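Signe Backlund
2021-03-23

OK, a thread on whether machines can do chores yet. I've been reading and watching everything I can find on this for months and my family has asked me to please tell someone else. So, hello, someone else! 1/

Short answer: some of them, sort of, slowly, and it's a lot more exciting than that sounds. 2/

Start with the ones we stopped noticing. Dishwasher, washing machine, dryer, the little round vacuum. All of them work by making YOU do the awkward part. You sort, you load, you pick the socks up off the floor so the vacuum won't choke on them. 3/

What's left over is the stuff in between. Taking a shirt out of a heap, finding the collar, getting it onto a hanger, getting the hanger onto the rail. Making the bed. Moving the pillows so you can make the bed. Two hands, soft things, no two heaps alike. 4/

And a bedroom is a horrible workplace when you look at it as a machine would! Big soft bed in the way, clothes bunched up on a rack so you can't tell where one coat ends and the next begins, wardrobe doors that need room to swing. 5/

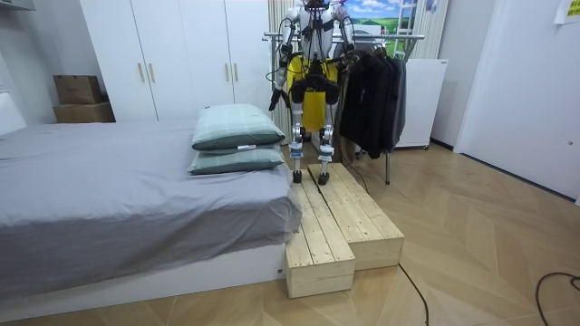
Cloth is the part I can talk about all day. A mug is the same shape wherever you put it down. A duvet cover has a new shape every time you touch it, and half of it is hidden under the other half. You and I find the corner by feel, in the dark, while thinking about breakfast. 6/

Dark clothes are worse. Black jacket against black jacket, and a camera has very little to go on. Pranab Munasinghe (he sews, I don't) told me he sorts his black fabrics with his fingertips, and I haven't stopped thinking about it. Fingertips!! That's the bit I'd put my money into. 7/

Shop floors are further along, and I got to see a bit of one last August. Rajeshwari Panicker runs the packing side at Larnuren, and they have an arm that lifts full cartons onto pallets. Same carton, same height, same spot on the belt. It did 509 in the shift I was there and I would happily have watched every one. 8/

Then a return came in, a coat in a torn bag, and a person walked over and dealt with it in 10 seconds. Opened it, checked the pockets, shook it out, hung it up. Rajeshwari says returns are where she'd love help most and where she's been offered the least. 9/

So my own rough scale. Moving boxes: yes, now. Floors: yes, if you tidy first. Folding a towel laid flat on a table: yes, bring a book. Pulling one specific sweater out of a full basket: getting there. Making a bed with someone's cat in it: ask me in 22 years. 10/

Do they need legs for any of this? I go back and forth. Wheels are simpler and they don't fall over. But homes have steps and thresholds and cables and shoes, and the top shelf is always up there - so I get why people keep at it. 11/

Halvard Grønli asked in my replies whether I'd let one loose in my own bedroom. Yes! Tomorrow! I'd start it on coat hangers and stay in the room with a cup of tea. I would not start it on my grandmother's quilt. 12/

If you work with cloth for a living - laundry, tailoring, hotel housekeeping - please tell me which step you think a machine would get stuck on. I have 121 replies on the last thread and the best ones were all from people who fold things for a living. 13/

Next thread is dishes. I have opinions about forks. 14/14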